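Prorer Film Evenings: Ticket Draw for the Summer Season

2021-07-25

The summer season of the Prorer Film Evenings will open next week, and I am pleased to confirm that a ticket draw will again be held for readers of this blog. Fifty pairs of tickets have been set aside. Each pair admits two people to one screening of the winner's choice, subject to the seating limits set out further down.

The opening film is The Ferry at Grodside, a drama of 196 minutes shown with one interval. It follows two sisters who inherit a river crossing and cannot agree whether to sell it. I saw it at a preview earlier in July and consider it the strongest title in the programme. The first hour is slow. The second contains a long sequence on the water at night which deserves the largest screen available, and the quiet scene between the sisters that follows it is the best acting I have seen this year. Viewers who dislike subtitles should be aware that roughly half of the dialogue is in Dutch.

The second title, Van der Linden, is a portrait of a retired cinema organist. It runs for 75 minutes and will be preceded by a short film. Readers who attended the spring season may remember an extract from it. The complete version is gentler than that extract suggested, and the closing performance is given without interruption.

Prilen, the third film, is a science fiction story made on a small budget and set almost entirely in one apartment block. I have reservations about its ending and will set these out in a separate post after the screening, so as not to spoil it for those attending. The sound design is excellent. Parents should note that certain scenes may be too tense for younger children.

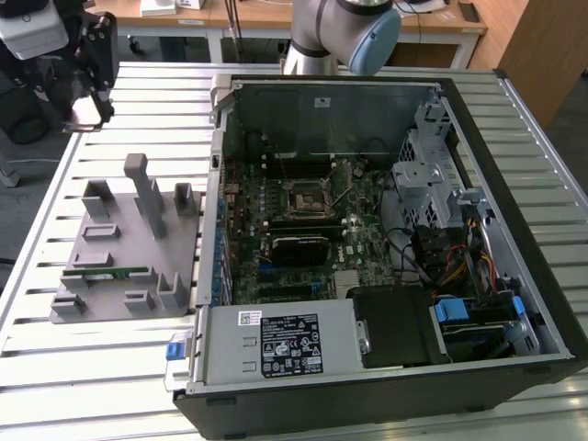
Desktop computer tower with the side panel removed.

Entries for the draw are open to anyone aged 16 or over with a postal address in the United Kingdom. To enter, please send an email through the contact page giving your full name, your preferred film and one sentence on the last film you saw in a cinema. Only one entry per household will be accepted. Entries left in the comments cannot be counted, although comments on the programme are welcome as always.

Winners will be drawn by Salamatu Ibrahim, who has managed the Prorer box office for several seasons and has no connection with this blog. Winners will be told by email and must reply within three days. Where no reply is received, the tickets will be offered to another entrant. Tickets may be given to a friend or relative but may not be sold, and no cash alternative is available.

The main hall has 408 seats. Fewer will be on sale this season, with alternate rows kept closed for the first two screenings. Seats will be allocated on arrival, and parties will be kept together wherever possible. Anyone who requires step-free access or a place for a wheelchair is asked to say so when entering, as these places are in the front section and are held back until the evening itself.

Doors open 45 minutes before each performance. Latecomers to The Ferry at Grodside will be admitted during the first ten minutes and then at the interval. Refreshments may be bought in the foyer, where card payment is preferred. The car park behind the hall closes at midnight.

A number of readers have asked whether the silent comedies shown two summers ago will return. They are not part of the present programme. I understand that they are under discussion for the winter season, with live piano, and I will publish the dates here once they have been confirmed.

Full reviews of all three films will appear on this blog after their respective screenings. Email addresses supplied for the draw will be used for that purpose only and deleted when the tickets have been issued.

Filed under: Cinema, Competitions, Prorer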